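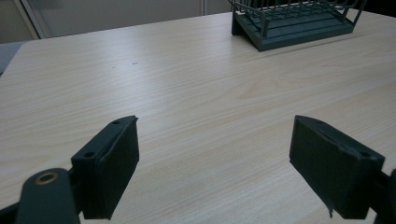
Print | E-mail

# Stakell Recipe Card Transcriptions

Plain-text transcriptions of handwritten and typed recipe cards from kitchens in Prellham and Gristcombe. The set covers 90 cards. Of these, 58 are transcribed in full and the rest have a title, an ingredient list and a note on what could not be read.

The cards were lent by households and by the Gristcombe branch library, then returned. Scans are not part of this release.

## What is in the folder

- `cards.csv` has one row per card
- `text/` has one text file per card, named by card ID
- `units.csv` lists the measures used on the cards and what we take them to mean
- `CHANGES.txt`

Files are UTF-8. Line breaks in `text/` follow the line breaks on the card. If a recipe runs over onto the back, the back starts after a line with a single `=` on it.

## Columns in cards.csv

| Column | Meaning |
|---|---|
| `card_id` | Letter for the box the card came from, then a number |
| `title` | Title as written, including misspellings |
| `title_plain` | Title in modern spelling |
| `town` | Prellham, Gristcombe or blank |
| `hand` | `written`, `typed` or `mixed` |
| `course` | One word from the list below |
| `complete` | `yes` or `no` |
| `stained` | `yes` if a stain covers any writing |
| `notes` | Free text |

Values for `course` are `bread`, `cake`, `soup`, `main`, `pickle`, `candy` and `other`. Dumplings went under `soup` when the card tells you to drop them in broth and under `main` when it doesn't. Pie crust with no filling is `other`.

## How the cards were transcribed

Each card was typed by one person and checked against the card by a second. When the two readings differed and neither person would give way, both are kept in the text with a slash between them, like this: `1 c. sour/sweet milk`. There are more of these in the pickle cards than anywhere else. The Bélanger box was written with a soft pencil and the fractions have rubbed.

Spelling and punctuation are left alone. "Recipt," "bake quik" and "flower" for flour are all as written. Crossed-out words are kept inside tildes. Words added above the line are in curly braces at the point where the writer's mark puts them.

Anything unreadable is `[?]`. One mark stands for one word, as far as that could be judged. A card with 3 or more of these in the ingredient list is marked `no` under `complete`.

Oven heat is given the way the card gives it. Most say "slow," "moderate" or "hot" and a few say nothing at all. We did not add temperatures.

## Measures

`units.csv` has three columns: the measure as written, our reading, and how sure we are (`high` or `low`). Some entries worth knowing before you use the file:

- `c.` is a cup everywhere except in the Bélanger box, where it may be a spoon. The French cards in that box use `c.` and `t.` and the English ones seem to have copied the habit.
- `T` and `t` are tablespoon and teaspoon on typed cards. On handwritten cards the size of the letter can't be trusted, so these are marked `low`.
- "Butter the size of an egg" is left as is.
- "A small can" is left as is.

Please don't convert the text files and send them back as corrections. Conversions belong in a separate column or your own copy.

## Known problems

- Two cards in the Prellham box are the same ginger cake in different handwriting. Both are kept. The second one leaves out the soda.
- The course for the card titled "Aunt's" is a guess.
- Commas inside `notes` are quoted correctly, but some spreadsheet programs still split the row if you open the file by double-clicking. Use the import menu.
- The accent in Bélanger is missing from the file names in `text/`. It is correct in `cards.csv`.
- Card numbers in the Gristcombe box skip where a card turned out to be a shopping list.

## Changes

**Version 2**, April. Added the typed cards from Gristcombe. Moved relish from `other` to `pickle`. Fixed a sorting mistake that had put the backs of several bread cards under the wrong ID.

**Version 1**. First release, Prellham and Bélanger boxes only.

## Use

Free to copy, print, cook from and reuse. Please name the Stakell Recipe Card Transcriptions and give the version number. None of the recipes have been tested. The canning and pickling cards follow old methods and should be checked against current safety advice before anyone puts up a jar from them.

Corrections are welcome if they quote the card ID and the line.

Print | E-mail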